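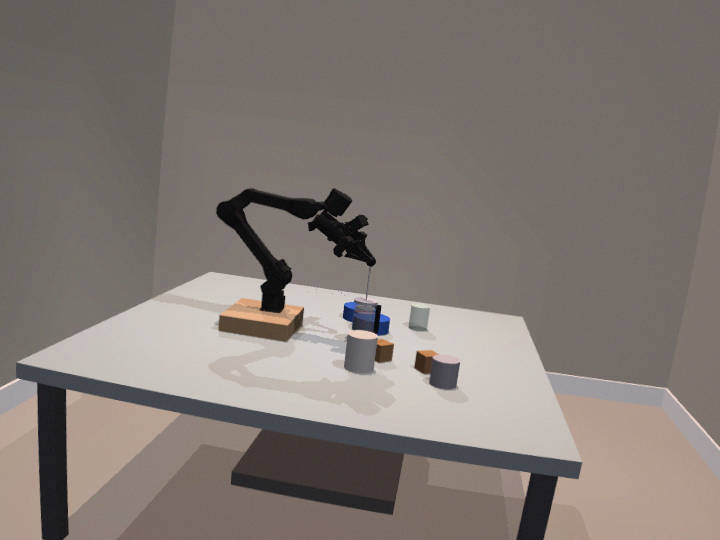
Plendex Personal Alarm

I sell a lot of safety gear here at Jateo, and this little alarm is the one I carry myself. I walk home from the Pralcombe bus stop after dark most of November, and I like having it in my hand (my sister has one too!). Pull the pin and it screams — really screams — until you push the pin back in.

It clips to a bag strap or a belt loop, and you can hear mine from 100 yards down my street. Takes 4 button cells, included in the box. I test mine every month, and please do the same with yours!

Colors: red, black, gray
Returns: Sarpong warehouse, unopened packs only

Print this page | E-mail to a friend

Sign up for our newsletter

Contact us | © Jateo | Back to top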